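Start Projekte Regelwerk Galerie Termine Kontakt

Galerie: Arbeitsregeln für Manipulationsversuche im Wohnumfeld

Die Galerie ergänzt Fassung 8 der Arbeitsregeln für Greifversuche an Haushaltsgegenständen, gültig für die Standorte Trokdale und Kustcombe. Redaktion: Dace Paju und Arvo Kiiskinen. Der Regeltext ist maßgeblich, die Bilder dienen der Anschauung. Gegenüber Fassung 7 wurden die Abschnitte 3 (bewegliche Deckel und Klappen) und 5 (Annäherung an Ablageflächen) neu gefasst. Abschnitt 4 bleibt unverändert.

Abschnitt 3.2: Geräte mit Klappdeckel werden vom Netz getrennt und ohne Füllgut bereitgestellt. Herausnehmbare Einsätze sind als eigene Objekte zu führen und im Protokoll getrennt zu benennen. Die Öffnungsbewegung erfolgt mit reduzierter Geschwindigkeit; der Schwenkbereich des Deckels ist als Sperrzone für Hände einzutragen.

Abschnitt 5.1: Vor jeder Fahrt über einer Ablagefläche ist deren Höhe neu einzumessen. Ein Wert aus einer früheren Sitzung darf nicht übernommen werden, auch wenn der Aufbau unverändert erscheint. Möbel im Arbeitsraum, insbesondere Stühle, sind im Umgebungsmodell zu erfassen.

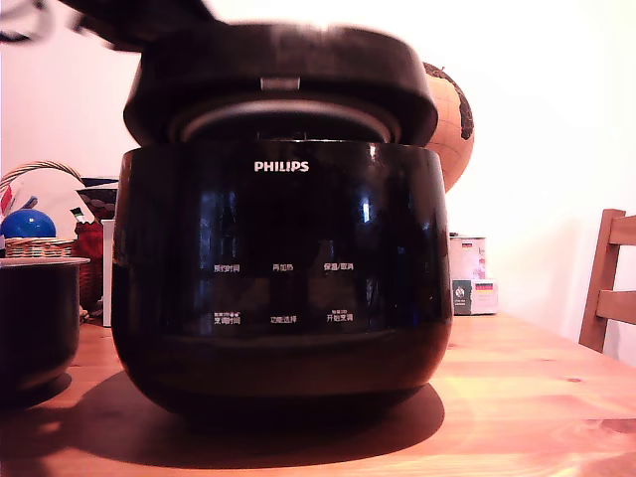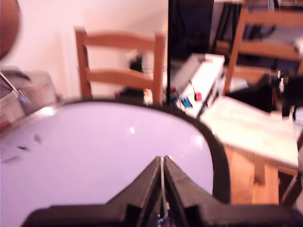

Erstes Bild: Reiskocher mit angehobenem Deckel, Innentopf daneben auf dem Tisch (zu 3.2). Zweites Bild: Zweifingergreifer vor weißer ovaler Fläche mit schwarzem Rand, dahinter Stühle (zu 5.1).

Hinweise zur Anwendung

Beschriftungen von Bedienfeldern werden im Protokoll in der Originalsprache und in deutscher Übersetzung geführt. Eine Übersetzung allein genügt nicht. Bei spiegelnden Gehäusen ist die Beleuchtung zu notieren, bei glänzenden Ablageflächen zusätzlich der Blickwinkel der Kamera. Bewegungsunscharfe Einzelbilder werden nicht aussortiert, sondern mit dem Kennzeichen U versehen.

Im Bestand nach Fassung 7 liegen 1528 Protokolle. Davon erfüllen 1297 die neuen Anforderungen an die Objektliste ohne Nacharbeit. Die übrigen sind bis März zu ergänzen; die Zuständigkeit liegt beim jeweiligen Standort. Für die Nacharbeit gilt das Formblatt 11, Ausgabe Kustcombe.

Abweichungen von den Abschnitten 3 und 5 sind vor Versuchsbeginn schriftlich zu beantragen. Eine nachträgliche Genehmigung ist nicht vorgesehen.

Kommentare (3)

Oskari Oksanen
Gilt die Sperrzone nach 3.2 auch bei Deckeln, die ganz abgenommen werden? In Fassung 7 stand dazu ein Halbsatz, den ich jetzt nicht mehr finde.

Dace Paju
Der Halbsatz steht jetzt in 3.4. Für abnehmbare Deckel gilt der gesamte Weg bis zur Ablage.

Coralie Stubbs
Zu 5.1: Wir messen in Trokdale die Höhe an einem Punkt ein. Bei Flächen mit erhöhtem Rand reicht das nach unserer Erfahrung nicht. Vorschlag für Fassung 9: ein Punkt innen, einer auf dem Rand.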